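家庭の台所における道具の置き場所と戻し忘れについて
生活環境演習 最終報告書

1. はじめに

この報告書は、後期の生活環境演習で取り組んだ課題「共同で使う台所の片づけ」についてまとめたものである。対象にしたのは、私が入っている学生用の共同住宅の台所で、6人で使っている。住んでいるのは私のほか、留学生のブリード・タリーさん、ミュアラン・ヘネシーさん、マルセラ・ブラベツさんと、日本人の学生が2人である。同じ階に共用の台所が一つあり、隣に食堂を兼ねた部屋がある。

課題を選んだ理由は単純で、使いたい道具が見つからないことが多かったからである。缶切りが食器の引き出しに入っていたり、計量スプーンが乾物の棚の奥にあったりする。誰かが怠けているというより、どこが正しい場所なのかを全員が別々に思い込んでいるように見えた。そこで、道具の「戻す場所」についての思い込みを調べ、置き場所の決め方を変えると戻し忘れが減るかどうかを確かめることにした。

演習の中間発表では、担当のモットラム先生(Chelsea Mottram先生)から、対象が広すぎるので調理器具に絞ること、また「片づいた」という印象だけで評価しないことの二点を指摘された。以下はその指摘を受けて計画を直したあとの内容である。

2. 先に調べたこと

片づけに関する本や記事は多いが、その大半は一人暮らしか家族を想定している。家族の場合、置き場所を決める人がだいたい一人に決まっていて、ほかの人はその人に聞けばよい。共同住宅ではこの役の人がいない。入居の時期もばらばらで、前に住んでいた人が決めた置き方だけが理由のわからないまま残っていることがある。うちの台所でいえば、流しの下の右側に鍋のふただけがまとめてあるのがそうで、鍋本体は反対側の棚にある。

授業で扱った内容のうち、今回とくに参考にしたのは次の考え方である。一つは、収納場所には「種類でまとめる」方法と「作業でまとめる」方法があるということ。種類でまとめるとは、刃物は刃物、計るものは計るもので集めるやり方で、作業でまとめるとは、野菜の下ごしらえに使うもの、お茶をいれるときに使うもの、というように一続きの動作で使うものを近くに置くやり方である。もう一つは、取り出すときの手間と戻すときの手間は別に考えるべきだということである。料理を始める前は多少の手間をかけても道具を取りに行くが、食べ終わったあとは同じ手間をかけたくない。

引き出しの中をどう区切るかについても調べたが、こちらは商品の紹介が多く、比較できる資料は少なかった。

3. 方法

3.1 聞き取り

最初に、住人それぞれに一対一で聞き取りをした。時間は一人15分とし、共用の調理器具の名前を書いたカードを見せて、それをどこに戻すかを平面図の上に置いてもらった。カードは40枚用意した。台所の平面図は私が実測して描いたもので、引き出しと棚に番号をふってある。答えがわからないときは「わからない」の欄に置いてよいことにした。

聞き取りは原則として日本語で行ったが、道具の名前は日本語だと通じにくいものがあったため、カードには英語の名前と簡単な絵も入れた。おろし金、菜箸、落としぶたの三つは、絵があってもなお説明が必要だった。

3.2 観察記録

次に、夕食の片づけが終わったあとの台所を見て、所定の場所以外に置かれていた道具を記録した。記録は夜の10時に行った。夜遅くに食べる人もいるので、この時刻にまだ調理中の人がいたときは、その人の使っている道具は記録から外した。

記録用紙は、道具の名前、置いてあった場所、近くに一緒に置いてあったもの、の三つの欄だけにした。最初の案には「使った人」の欄もあったが、監視されているようで嫌だという意見がミュアランさんから出たため削った。この変更で、誰が戻し忘れやすいかは分析できなくなったが、もともと個人の比較は目的ではなかったので支障はなかった。

3.3 置き場所の変更

聞き取りと最初の観察のあと、全員で一度集まり、置き場所を変えた。変更の内容は第5章に書く。変更後も同じ方法で観察を続けた。観察の期間は変更の前と後でそれぞれ4週間である。

4. 変更前の結果

4.1 聞き取りの結果

全員の答えが一致した道具は少なく、鍋、フライパン、炊飯器のしゃもじ、まな板、包丁など、大きいものか毎日使うものに限られた。答えがとくに分かれたのは、小さくて使う頻度が中くらいのものである。皮むき器、缶切り、茶こし、キッチンばさみ、輪ゴムや袋を留めるクリップがこれにあたる。

おもしろかったのは、「わからない」と答えた人がほとんどいなかったことである。全員が自信をもってカードを置き、その場所が互いに違っていた。マルセラさんは茶こしを「カップの棚」と答え、ブリードさんは「ざるの隣」と答えた。どちらも筋は通っている。マルセラさんは作業で、ブリードさんは種類で考えていることになる。同じ人でも道具によって考え方が変わり、マルセラさんもキッチンばさみについては「包丁と同じところ」と答えた。

日本人の学生と留学生で傾向が違うのではないかと予想していたが、そのような差ははっきりとは見られなかった。むしろ、入居してからの長さのほうが関係しているように見えた。長く住んでいる人ほど、今は使われていない昔の置き場所を答えることがあった。

4.2 観察記録の結果

所定の場所以外で見つかった道具は、聞き取りで答えが分かれた道具とおおむね重なった。ただし、答えが一致していたのに戻っていないものもあった。代表的なのがまな板で、全員が場所を知っているのに、流しの横に立てかけたままのことが多かった。これは場所を知らないためではなく、乾くまでしまえないためである。場所の問題と乾燥の問題は分けて考えなければならないことが、この段階でわかった。
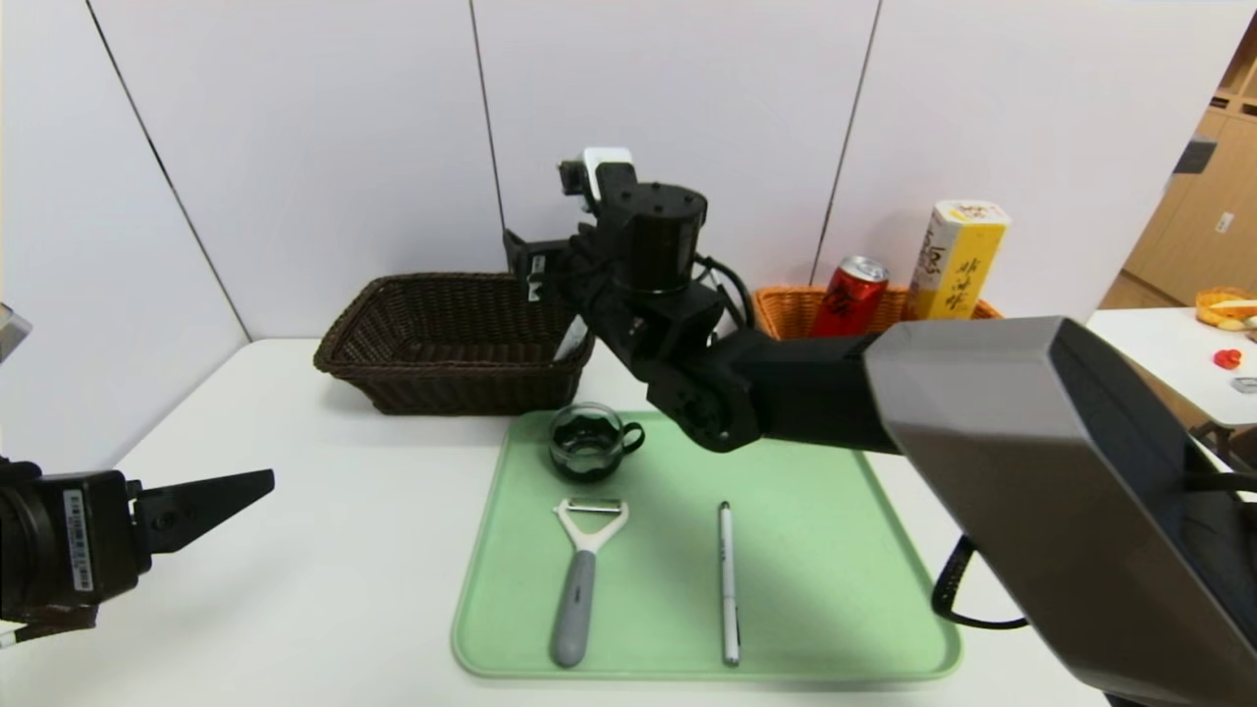
小さな道具がどこに戻るかは、何と一緒に使われたかだけでなく、何の上に置かれていたかにも左右される。台所で出しっぱなしになったものは、一つずつばらばらに残るのではなく、トレーや皿の上にまとまって残ることが多かった。四角いトレーにコップとY字型の皮むき器と白いペンが一緒にのっていると、見た目にはひとまとまりなので、そのままでも散らかっている感じがしない。しかし三つの戻り先はすべて違う。コップは食器棚、皮むき器は調理器具の引き出し、ペンは台所のものですらない。観察用紙の「近くに一緒に置いてあったもの」の欄には、こうした組み合わせがたびたび出てきた。片づける側から見ると、トレーを一つ動かせばテーブルはあくが、道具は一つも戻っていないことになる。私たちはこれを「かたまり残り」と呼ぶことにした。

かたまり残りは、急いでいる日の夜に多いと予想していたが、記録からはそこまで言えなかった。忙しさについて聞いていないので、この点は調べる方法がない。確かなのは、かたまりの中に台所以外のものが混ざっていると、次の日まで残りやすいということである。ペン、充電器、郵便物などがそれで、ほかの人のものかもしれないため、気づいた人も手を出しにくいのだと思われる。ブリードさんも、食器だけなら自分のものでなくても洗うが、書類が一緒だと触らないと話していた。

4.3 変更前の問題のまとめ

以上から、戻し忘れには少なくとも次の種類があると考えた。

(ア)場所についての考えが人によって違い、別々の場所に戻されるもの。皮むき器、茶こし、缶切りなど。
(イ)場所は共通に知られているが、乾燥などの事情で戻せないもの。まな板、ざるなど。
(ウ)台所以外のものと一緒になり、誰の責任かわからなくなったもの。

当初の計画は(ア)だけを想定していた。(イ)と(ウ)は観察をしてはじめて区別できたものである。

5. 置き場所の変更

5.1 話し合い

全員で集まって話し合いをした。場所は食堂で、夕食のあとに行った。最初に聞き取りの結果を平面図に重ねて見せたところ、予想以上に驚かれた。缶切りの位置が四か所に散らばっている図を見て、ミュアランさんは自分が毎回探していた理由がわかったと言っていた。

話し合いでは、種類でまとめるか作業でまとめるかで意見が分かれた。作業でまとめる案は、使うときは便利だが、人によって作業の順序が違うという反対が出た。たとえばキッチンばさみは、袋を開ける人と肉を切る人では使う場面がまったく違う。種類でまとめる案には、どこまでが同じ種類かで迷うという反対があった。

最終的に、毎日使うものだけ作業でまとめ、それ以外は種類でまとめることにした。毎日使うかどうかは、観察記録と全員の申告をもとに決めた。

5.2 具体的な変更

流しに一番近い引き出しを「切る・むく」の引き出しとし、皮むき器、キッチンばさみ、小さいナイフを入れた。包丁は安全のため今までどおり扉の裏の包丁差しに残した。

やかんの横の棚には、茶こし、ティーポット、コーヒーのフィルターを集めた。この棚は以前、使われていない弁当箱が占めていた。持ち主がわかったものは返し、わからなかったものは学期末まで箱に入れて保管することにした。

缶切り、栓抜き、計量スプーンなどは、二番目の引き出しに種類ごとに分けて入れた。仕切りは新しく買わず、お菓子の空き箱を切って使った。

まな板については、乾かす場所をそのまま所定の場所にした。流しの横に細い水切りを置き、そこに立ててあれば「戻っている」とみなす。戸棚にしまうことはやめた。

台所以外のものについては、食堂の入口に箱を一つ置き、気づいた人が入れてよいことにした。書類も触ってよいと全員で決めたことが大きかったと思う。

5.3 表示について

引き出しと棚には文字の札をつけた。最初は日本語だけで作ったが、絵も入れてほしいという要望があり、聞き取りのカードで使った絵を流用した。札をつけることには、店のようで落ち着かないという意見もあった。そのため、扉の外側ではなく、引き出しを開けたときに見える内側につけた。外からは見えないが、戻すときには必ず目に入る。

6. 変更後の結果

変更後の観察では、(ア)にあたる道具の戻し忘れが目に見えて減った。とくに皮むき器と茶こしは、期間の後半には所定の場所以外で見つかることがほとんどなくなった。缶切りは減り方が小さかった。使う回数が少ないため、新しい場所を覚える機会も少ないのだと考えられる。

(イ)のまな板は、所定の場所の定義を変えたので、数字の上では当然減っている。これを改善とよんでよいかは議論があるが、使う側からは、探さなくてよくなったし、しまっていないことを気にしなくてよくなった、という感想が得られた。一方で、水切りに物が集まりやすくなり、ざるやボウルまで置きっぱなしになる日があった。

(ウ)については、箱を置いてから、テーブルに次の日まで残るものは減った。ただし箱の中身を取りに来ない人がいて、箱があふれたことがあった。途中から、箱がいっぱいになったら連絡用のグループに一言書くことにした。

変更後にもう一度、カードを使った聞き取りを行った。答えの一致する道具は増えたが、以前から全員一致だった道具の一つで、逆に答えが割れた。炊飯器のしゃもじである。今回の変更では動かしていなかったのに、ほかのものが動いたため、これも動いたはずだと考えた人がいた。変えるものを知らせるだけでなく、変えないものも知らせる必要があった。

7. 考察

今回の取り組みで効果が大きかったのは、置き場所そのものの良し悪しよりも、全員が同じ図を見て一度に決めたことではないかと考えている。話し合いで採用されなかった案でも、全員が守るならおそらく同じくらいの効果はあっただろう。ただし、これを確かめるには別の置き方でもう一度同じことをする必要があり、今回はできていない。

また、かたまり残りについては、道具一つずつの置き場所を決めるだけでは防げないことがわかった。トレーや皿を置く行動は、運ぶときには合理的である。一度に運べて、こぼしにくい。問題は運び終えたあとに、のっているものを分ける作業が残ることで、この作業には名前も担当もない。食堂から台所にトレーを戻したら、その場で上のものをおろすという約束を提案したが、話し合いでは細かすぎるとして見送られた。

マルセラさんからは、実家では食後にトレーを空にするところまでが下の子の仕事だったという話を聞いた。家族であれば役割として決められることが、共同住宅では約束として全員に説明しなければならない。この違いは、第2章で述べた、置き場所を決める人がいないという問題とつながっている。

8. 反省点と今後の課題

第一に、観察者が住人でもあるという問題がある。私が夜に記録を取っていることは全員が知っていたので、それ自体が片づけを促した可能性がある。変更前も同じ条件で記録しているため比較はできると考えたが、慣れによって影響の大きさが変わったかもしれない。

第二に、対象が一つの台所だけである。隣の棟に住むローナン・マリガンさんに同じカードで予備的に答えてもらったが、棚の形が違うため単純には比べられなかった。別の台所で行う場合は、平面図の作り方から統一する必要がある。

第三に、観察の期間が試験の時期と一部重なった。試験前は料理をする人が減るので、戻し忘れの数も減る。料理をした人数を毎日記録しておけば、使用回数あたりで比べられたはずである。この点はモットラム先生からも指摘を受けた。

今後は、新しく入居する人がいたときに、札だけで置き場所を理解できるかを調べたい。次の春に一人が退去し、新しい人が入る予定である。その人に事前の説明をせずにカードの聞き取りを行い、しばらく住んだあとにもう一度行えば、札と日常の使用のどちらがより役に立っているかがわかると考えている。

9. 付記

聞き取りに使ったカードと平面図の原本は、演習室の提出棚に入れてある。カードの絵は私が描いたもので、落としぶたの絵は二度描き直した。水切りと、食堂の入口の箱は、話し合いの結果、演習が終わったあともそのまま使うことになった。弁当箱のうち持ち主が見つからなかったものは、まだ箱に入っている。心当たりのある人は学期末までに引き取ってほしい。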